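My first small concert in Etberg

In December I went alone to hear Stellerero, a band of three people who come from the coast. I did not know their songs before. My colleague Sandro Monti gave me his ticket, as he had a cold, and I am still thankful to him for this.

The hall holds 119 persons and it was full. The singer, Kimie Tanabe, spoke very quietly between the songs, so I missed most of her jokes – my English was tired that evening. But when she sang I understood every word. The second song, "Mulcahy", lasted so long that the drummer changed his sticks in the middle.

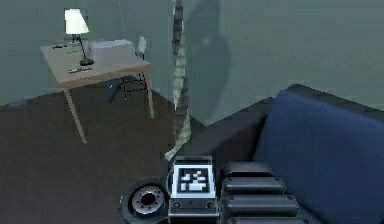

After the break they played without microphones. I liked this part the most, although the man beside me was eating crisps. I bought the record on my way out and missed my bus.

Comments (2)

Mudassar Ghauri
I was there too, near the door. "Mulcahy" is even longer on the record!

Innes Semple
Do they play again in Etberg this year?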